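Plums, mandarins and the good plate

The plums came in on Saturday. I bought a bag from the Prurkala stand, which is the one nearest the exit with the hand-lettered price cards, and a smaller bag of mandarins because they were next to the plums and I had cash left. The whole thing came to less than I spend on lunch.

I have been trying to keep fruit on the table instead of in the refrigerator. For years I put everything in the bottom drawer and found it three weeks later. Fruit in a drawer is not something I think about at four in the afternoon. Fruit on the table gets eaten.

The first attempt was a deep bowl. It holds a lot, and that was the trouble with it. The plums at the bottom went soft under the weight of the others, and I didn't find out until there was juice on the cloth. I threw out four and washed the cloth twice. It is the one with the colored squares, so the stain doesn't show much, but I know where it is.

After that I switched to a plate. Only a few pieces go out at a time, and the rest stay in the bag on the counter or in the refrigerator, depending on how ripe they are. When the plate is down to one or two, I fill it again. Everything sits in one layer, and if a plum is leaking I see it right away.

I went through a few plates before settling. There was a flat gray Grekby one that looked fine but had no lip at all, and mandarins rolled off it every time somebody bumped the table. I also have a Bergeron platter that is 29 centimeters across, a wedding present, and it takes up too much room once the pot and the greens are out. The white one with the blue flowers around the rim is the right size. It used to come out only for company. I decided that was silly and now it stays on the table.

Some things I've learned about plums, for what it's worth. Firm ones do better left out for a day or two. I turn them over once in the morning. If the skin starts to wrinkle near the stem, eat it that day. I don't wash them until I'm going to eat them, and I leave the dull film on the skin alone until then. Dark ones are harder to judge by color, so I press near the stem end with my thumb.

Mandarins are easier. They will sit out for a week without complaint in cool weather. The big ones with the bumpy peel are the easiest to get into, and the small ones are usually sweeter, at least from this stand. I did get a bad batch in October, dry all the way through, and used them for the peel.

For supper I was doing greens in broth on the induction burner at the far end of the table. I like cooking there when it's a light meal. The greens wait in the colander, everyone takes what they want, and the fruit is already out for afterward. 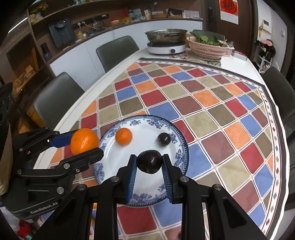 Kenta Yagi wrote to me after my last post on this and thinks I should keep the two apart. He says mandarins get mold faster than people notice, and one bad one will take its neighbors with it, so he keeps his citrus on a rack with space between the pieces. He also said a folded paper towel under plums saves the plate from scratches, which I doubt, but it would soak up juice.

I may try the towel. I'm not going to buy a rack. With so few pieces out at once I pick up each one at least once a day anyway, and a soft spot on a mandarin is easy to feel.

The bag of plums is more than half gone. What's left is getting soft faster than we can eat it, so tomorrow I'll halve the ripest ones, take out the pits and cook them down with a little sugar and a strip of mandarin peel. Last time I left the pan on too low and it took most of the evening. I'll use the wider pan and start before supper.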